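Flerwood Parish Outreach, update for the Batari Fund
Aug 31, 2022
From: Bereket Gebretsadik

Fengying, quick one before the long weekend. Full accounts to follow from Lihua.

Where we are

Summer Bible school finished. Numbers up on last year, mostly families from the Rukley side of town. Evening prayer now in two languages, Vietnamese added in August, Thư Lò leading. Going well, a bit long some nights.

Food pantry and prayer line both still running. The line took 1,107 calls since the grant started. Many are repeat callers, elderly, want somebody to pray with and then talk for a while. Chunhua Hou has trained 20 new listeners, 4 dropped out, work schedules mainly.

Hymnals: ordered 200, first boxes came with the wrong binding so went back. Supplier says replacements are on the way. No extra cost to the grant.

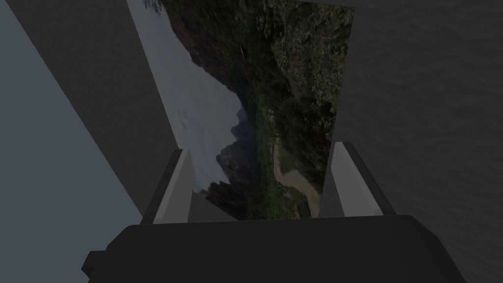 Problems

Side chapel roof. Leak is over the north window again, so the Wednesday study group moved to the hall. Not a grant item but it does eat up our time and the hall is double booked.

Still no part-time music director. Two people interviewed, both wanted more hours then we can pay for. Thư is filling in at the piano.

Next

Fall confirmation class starts after the parish picnic. Retreat at Tang House, deposit paid, bus not booked yet.

Would like to move the unspent travel money over to printing (bilingual prayer booklets). Need your OK in writing. Lihua has the form ready, she will send it seperately.

Call me if anything is unclear, mornings best.

Bereket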